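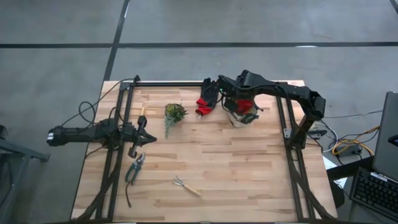
Grilley bench – two-arm cell, Friday check
Checked by: Colleen Caron

1. Emergency stop reachable from the keyboard side
Pass. Drinton's sheet asks for a stop within 610 mm of the operator. Measured, fine.

2. Cables clear of arm travel
Marginal. The loops over the left arm are supposed to be "self-managing". I've yet to meet a cable that was. Re-tie and check again at 2 p.m.

3. Power box and coiled leads off the floor
Fail. Same comment as October. Cheung says a bracket is on order.

4. Sharp tools closed or guarded when not in use
Fail. Pruning shears lying under the left gripper. The Drutotis guideline counts them as a hand tool and stops there – I count them as blades.

5. Glove over the end of an arm
No rule covers it. "It protects the pot" isn't a risk assessment. I want one in writing, with grip force, before the next run.

6. Speed limit set to 200 mm/s
Pass on screen. Not tested with a pot in the gripper, so I'm not sure what the pass is worth.

7. Frame bolts, all 9 marked points
Pass.

Items 3, 4 and 5 stay open. No sign-off until I've seen them myself.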